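Nonprofit Governance, Unit 4 handout
O. Karagiannis

1. Reading the annual report

Start with the Girham food charity's report, dated January 1, 2020. It claims 892 families "reached." Reached how? A flyer through the door counts, going by the footnote on the last page. Only 142 families came back for a second visit, and that number never makes it into the president's letter.

Be wary of any board that votes 50 times in a year and never splits. Girham's minutes show 2 abstentions – both on where to hold the annual dinner.
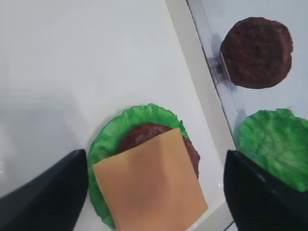

2. For next class

Read the Bramitz bylaws, sections on officer terms and removal. Mark every "may" that ought to be a "shall."
Janevski argues that new leadership fixes weak oversight. Find the evidence, if you can. I found very little.
Drafts of the board memo are due in March.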